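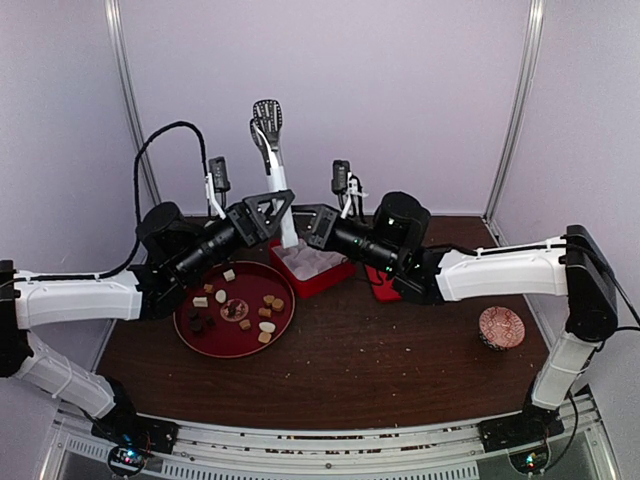

Oder river trip, which section for first timers?

kumcombe_kate
Hi all! My sister and I finally bought our own kayaks after years of borrowing, and we want to do a proper multi-day trip on the Oder in March. We've got 14 days off between us (can't use all of them, sadly) and I'm so excited I've already packed twice. Where would you put in? We can do 50 km in a day if the water helps us along, but we'd like time to stop and poke around the villages.

paddle_hubert
Oh you are going to love it! My vote is the lower stretch, all of it. Wide water, huge skies, and the birds in March are unbelievable. I logged 1,172 km on that river before I moved away and I'd go back tomorrow.
Hubert Olszewski

drybag99
Have to disagree with Hubert on this one. The lower river is gorgeous, but it's wide open, and a headwind in March will eat your whole day. For a first trip I'd stay higher up where the banks give you some shelter. Save the big water for June.

paddle_hubert
Wind, sure, but you start early and you're off the water by 2 pm. Never had a bad day doing that.

drybag99
You never had a bad day because you paddle like a tractor. They're two people in brand new boats!

celina_s
Both of you are right, depends on the year. What I'd worry about is the water level. If it's high, your landing spots disappear under the willows and you end up hauling boats through mud at dusk. Check the gauges the week before and have a second plan. And please wear drysuits, that water is COLD in March.

kumcombe_kate
Drysuits are on the list! We looked at the Plendex ones, does anybody have them? My budget was 2,000 for everything and I'm already over it, haha.

celina_s
I've got one, third season now. Neck seal is tight at first, stretch it over a pot for a night or two. Go up a size if you wear a thick fleece.

drybag99
Rent for the first trip, see if you even like cold water paddling. Put the money into good paddles.

kumcombe_kate
Ooh, hadn't thought of renting. OK, upper section, gauges, early starts. Hubert, we'll do yours in June, I promise!

paddle_hubert
Holding you to that. Send pictures of the storks!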